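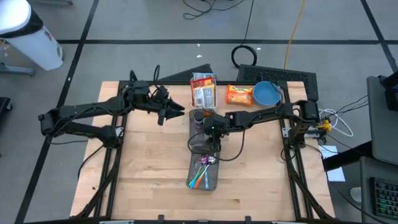
Progress report, May - the Ulbridge shared kitchen
Prepared by Jucélia Cordeiro for Malcolm Inskip, Davard Fund

We're really pleased with how the storage side has come along! Of the 52 shelves and drawers on our original list, only 17 are left to sort, and most of those are in the back pantry, where we can't do much until the damp wall has been replastered.

The clear plastic containers were money well spent. Snacks now go in an open bin so people can see what there is before buying more, and spoons sit together in long, narrow trays. Rūta wanted the ones with coloured handles (orange, green, teal, purple) and she was right - they're much easier for the younger children to pick out at lunch. Small jars can share a tray with the spoons for now. Noodle packets still don't have a proper home, and neither do the round bowls, which are too wide for the Janska shelves.

Spending this period was £211, all on containers and labels. Luana has sent the receipts separately.

Next up are the pantry and the four tall cupboards by the door. Rawiri would like to move the kettle shelf at the same time, so could you let us know whether that can come out of the same budget line?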